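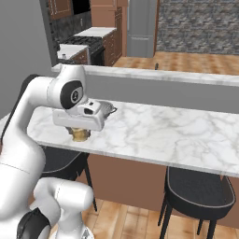 Hurier Supper Book, second printing
by Ermanno Cocco
Hardcover, sewn binding, 220 pages, ribbon marker

If you have ever stood in front of a market stall and wondered what the people who lived on your street three centuries ago would have carried home from it, you will get along very well with this book. Ermanno Cocco spent 12 winters reading the household accounts of Hurier, a small river town whose kitchens wrote down nearly everything they bought, and he has turned all that paper into a history you can happily read in an armchair (I did, with a plate of toast, and there are crumbs in my copy to this day).

He begins in January, when the barrels were low and the onions were sprouting, and follows the cooks month by month through Lent, the first peas, the slaughtering and the long baking weeks before Christmas. There are quarrels over the price of pepper, a lovely chapter on vinegar, and a very patient explanation of how a household with one oven managed pies for a wedding.

The 60 recipes are given twice, first in the old wording and then as Cocco cooks them at home, with cups and spoons and oven temperatures. My own favorites are the barley soup with sour cherries and the Mukberg dumplings, though do read the note on suet before you start, as he likes them heavy!

New in this printing: a proper index, a corrected table of weights, and an afterword on the Dreßler account book, which was still at the binder's when the first printing went to press. The text is otherwise the same, so if you own the earlier one and never use an index, you can keep your money for cherries.

Publisher: Stutside
Print run: 3000 copies
Language: English, with original recipe texts in German
Illustrations: line drawings, two fold-out maps
Available from: 21 August 2022

Signed copies can be had while they last. Please write "signed" in the order notes, and tell us the name if you would like it made out to someone.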